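Vikas Tripathi
Jul 21, 2019

Thread: reading a moisture curve for stored dry goods, for people who keep flour, rice and beans at home.

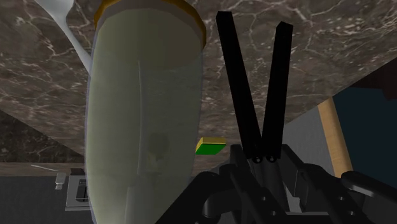 2 min read

1/ A moisture curve (the formal name is sorption isotherm) plots how much water a food holds against the relative humidity of the air next to it. One curve per food, per temperature.

2/ The x-axis is the one you can do something about. The y-axis is grams of water per 100 grams of dry material. Read the label before comparing charts, some authors use wet basis.

3/ Most dry foods give an S shape. Steep at the low end, fairly flat in the middle, steep again at the high end. You want to store in the flat part.

4/ Sugar and salt do not follow this. They take up very little water until a threshold, then start to dissolve. That is why brown sugar and table salt need separate rules.

5/ A closed container has its own small climate. The food sets the humidity of the air above it, because the food holds far more water than the air does. Drying the air alone changes almost nothing.

6/ My test was 200 grams of white rice in a translucent canister, with a Skasik humidity logger, for 37 days. I opened it once a day for the first 8, then left it shut.

7/ Opening it made a short spike each time. The reading came back to baseline before the next opening. The slow drift came later and I put it down to the lid – a worn gasket leaks all day, a hand in the jar takes seconds.

8/ Bienvenido Maglaya asked about temperature. Warm the same sealed jar and the humidity inside goes up a little, since the food gives off water. In an open room it normally goes the other way. Both are correct.

9/ Desiccant packs: size them for the water in the food plus the leak rate. The Vashisht tables list only headspace volume, so they come out far too small.

10/ I will repeat this with whole wheat flour in August, two jars, old gasket and new. Raw logger files on request.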